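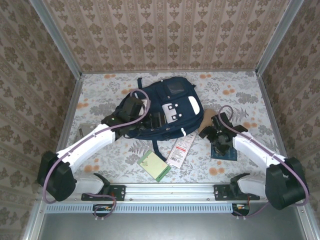

Bag packing, June, bench log

Item under work: navy backpack, laid flat on the printed cloth, front facing up. Load for this round is books only. Listed as Nevby load 8 on the sheet. Previous load (Oden) closed, numbers already entered.

Load limit stays at 2,119 g, bag included. The Duden goes in first, spine down, against the back panel. It is the heaviest single item and it pulls the bag over if it ends up in the front half.

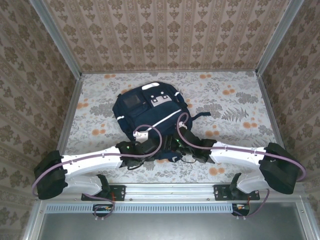 Closure and strap handling took most of the morning. With the bag on its back the main compartment sags and the opening goes slack, so the edge has to be held before anything is slid in. For orientation I now use the white grab loop as the reference for "top" and ignore the front graphic, and the reflective strip across the lower body serves as the bottom mark. Loose strap goes out to the side before loading. Twice it ended up under the Duden and the whole load had to come out again.

Paperbacks go in after the hardcover, upright, back cover outward. Barcode end up, so the load can be checked against the sheet without unpacking.

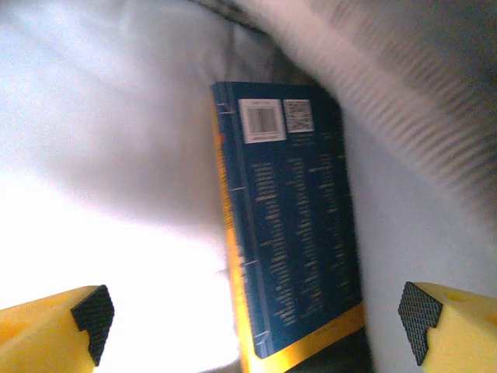
Comment from Abdel Hamid on the draft sheet: barcode end up is fine for checking, but thin paperbacks bow at the lower corner when they stand alone, and their side lays them flat above 200 pages and stands only the rest. They also want the front pocket left empty until the main compartment is closed.

Pocket point accepted. On the flat/upright question I am keeping upright for now — the bowing has not shown up here with a hardcover behind. Will look again if the Duden is dropped from the load.

Picture books are the remaining problem. Glossy covers slide on each other, and the large format catches on the zipper corner.
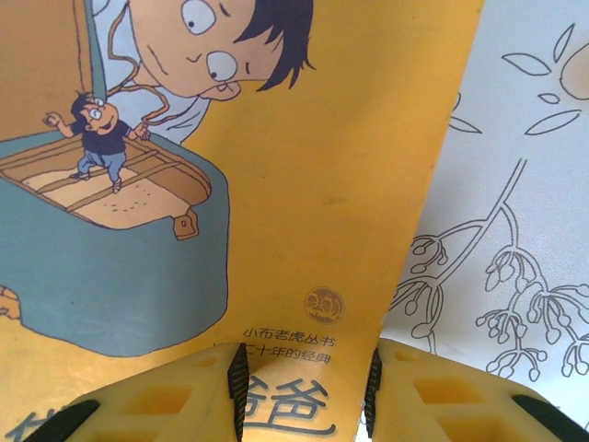

Current order is therefore hardcover, picture books, paperbacks, then coloring sheets last in a folder. Sheets without a folder crease at the fold of the bag.

Open:
Weigh folder separately.
Load 9: same books, strap tied back.
Ask Abdel Hamid for their page cutoff in mm of thickness.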